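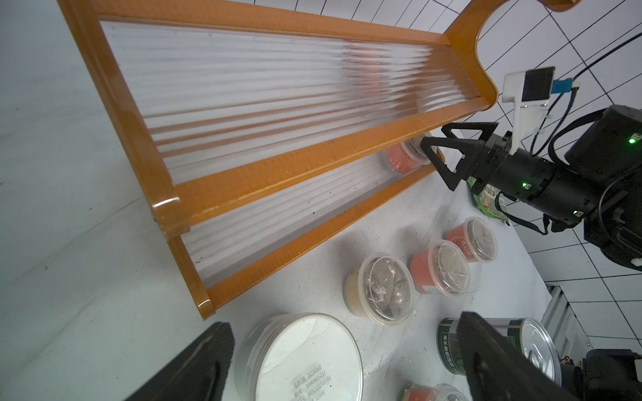 What makes a car stop when the driver pushes the brake pedal?

Friction does most of the work. Pushing the pedal squeezes pads against a metal disc that spins with each wheel, and all that rubbing slows the wheel down.

By Lizelle Maluleke
November 22, 2019

I was in the back seat when I first wondered about this. I was seven, my mom was driving down a very long hill, and I remember staring at her foot. One foot! Her shoe wasn't even a big shoe. And the whole car, with my brother and me and a trunk full of camping stuff, slowed down and stopped at the sign as nicely as you please. How could one foot hold back something that heavy?

My own car is a little green Brutora, and the book in the glove box says it weighs 2,792 pounds with nobody in it. I am not strong enough to stop that by grabbing the bumper (please don't ever try). But I stop it with my right foot every single day, so let's go find out how.

Rub your hands together

Seriously, put your palms together and rub them fast. Feel that? They get warm. Now press harder and keep rubbing. They get warmer, and it's harder to keep your hands moving.

You just made friction. Friction is what happens when two things rub against each other, and it always tries to slow the rubbing down. It also turns movement into heat. A bike with rim brakes works this way. You pull the lever, two rubber blocks pinch the rim of the wheel, and the wheel slows.

Most new cars have disc brakes. Behind each wheel is a shiny metal disc, a bit like a thick dinner plate with a hole in the middle. It turns whenever the wheel turns. Hugging the edge of the disc is a clamp called a caliper (say it KAL-ih-per), and inside the caliper are the brake pads, one on each side. When the caliper squeezes, the pads grab the disc. You can sometimes see the disc if you peek between the spokes of a parked car's wheel. Look with your eyes only, though, as it can be super hot after a drive!
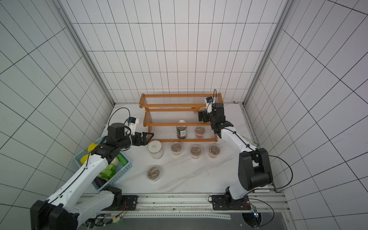 Two robot arms among jars, a shelf rack and a basket of vegetables.

So how does the squeeze get from the pedal to the wheels? You might guess there's a rope or a long metal stick. That's what I guessed. Really old cars did use rods and cables, but the car your family rides in almost certainly uses a liquid.

It's called brake fluid, and it fills thin tubes that run from the front of the car out to all four wheels. Liquids are stubborn. You can squash a sponge and you can squash the air in a balloon, but you can hardly squash a liquid at all. Push on it at one end and the push shows up at the other end, right away. 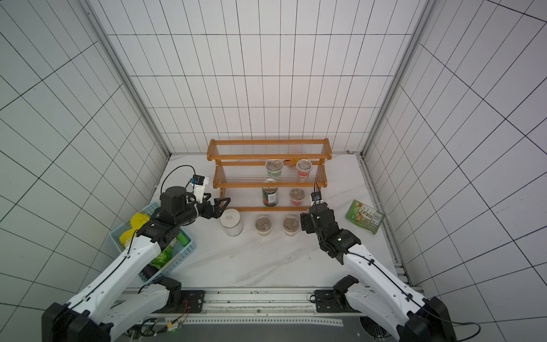 The little push that gets big

Now for my favorite part. The pedal pushes on a small piston, which is a kind of plug that slides inside a tube. Out at the wheels there are wider pistons. The small one has to travel a long way, and the wide ones move only a tiny bit, but they push much harder than your foot did. It's a trade: a long easy push turns into a short strong one.

The pedal is also a lever, like a seesaw, so that helps too. And most cars have a booster as well, a helper that adds even more push. I asked the mechanic at Condori, the garage where I get my oil changed, what it feels like when the booster quits. She said it's like stepping on a brick. The brakes still work, but you need a lot more leg.

Try it at home: find two plastic syringes without needles, a skinny one and a fat one, and ask a grown-up to help you join them with a bit of tube. Fill the whole thing with water and get the air bubbles out. Push the skinny one while a friend tries to hold the fat one still. You'll probably win!

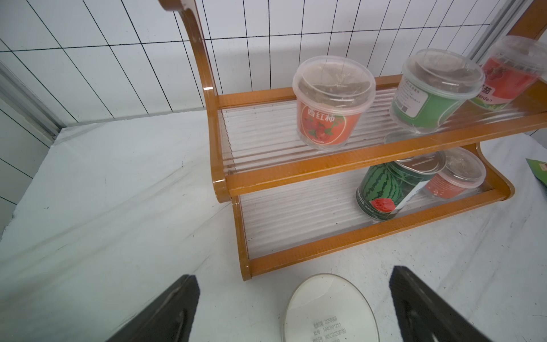

What about electric cars?

They have discs and pads too, but they have another trick. When the driver slows down, the electric motor can work backward as a generator. The rolling wheels turn it, it makes electricity, and some of that goes back into the battery. Making electricity takes effort, and that effort slows the car. Grown-ups call it regenerative braking. I call it catching your own leftovers.

Why do brakes squeal?

Pads and discs can shake very, very fast when they touch, and you hear the shaking as a squeal. Lots of pads also have a little metal tab that scrapes the disc when the pad gets too thin. It's meant to be annoying! Mine started up in the middle of a 552-mile trip to see my aunt, and I had new pads put on before I drove home.

Words to know

Caliper: the clamp that holds the brake pads.
Disc: the metal plate that spins with the wheel. Some people say rotor.
Friction: the slowing you get when two things rub.
Piston: a plug that slides back and forth in a tube.

Next time, in December, I'm writing about tires and why they have grooves.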